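Paper shopping bag

A paper shopping bag is an open-topped carrier made from one or more sheets of paper, folded and glued to form a tube with a closed base. Paper bags are used by grocers, clothing stores, bakeries and gift shops. They are sold in plain brown or white paper and in printed forms.

Construction

Most shopping bags are made from kraft paper, a strong paper produced from wood pulp. The sheet is printed first, then folded into a tube and glued along one side seam. The sides are usually creased inward so that the bag can be stored flat. The bottom is folded into a rectangle and pasted, which allows the opened bag to stand without support. Heavier bags may have a card insert in the base and a folded band at the rim. 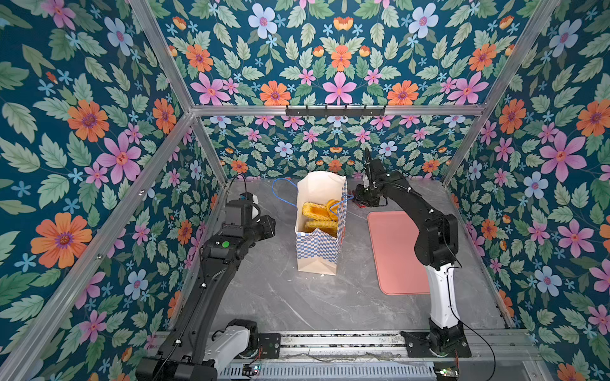
Handles

Early bags had no handles and were carried in the arms or by the rolled top. Three types of handle are now common: flat paper strips glued inside the rim, twisted paper cord, and rope threaded through holes or fixed under the top fold. Rope is associated with gift and clothing bags and is often dyed to match the printing, as with blue handles on a blue and cream checkerboard bag.

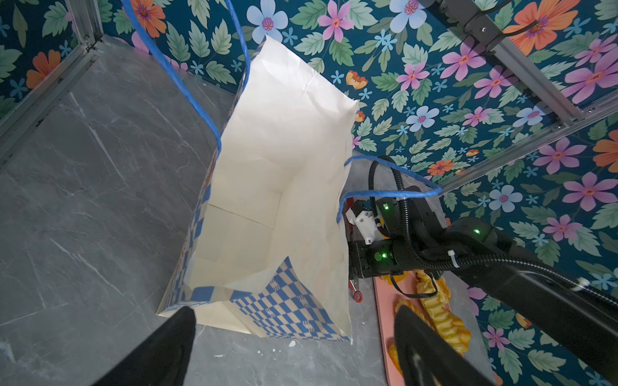 This page was last edited on 7th November

Sizes and trade use

Sizes are given as width, depth and height. Makers sell bags by the carton, and small printers set a minimum order for custom designs. The Floveno works, a regional maker founded by Tane Tawhiri, opened with 26 employees and supplied plain bags to market traders. It later added a printing line and accepted custom orders of 820 bags or more. Its standard gift bag, the Cluna, was packed flat in cartons and sold mainly to florists and stationers.

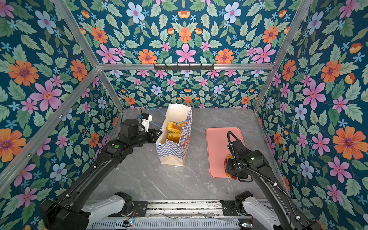

Reuse and recycling

Clean paper bags are accepted in most household paper collections. Rope handles made of cotton or plastic are normally removed first. Bags with a plastic film or foil finish may be refused. Bags soiled with food or grease are generally kept out of paper recycling, although some composting programs accept them.

See also

Gift wrap
Kraft paper
Tote bag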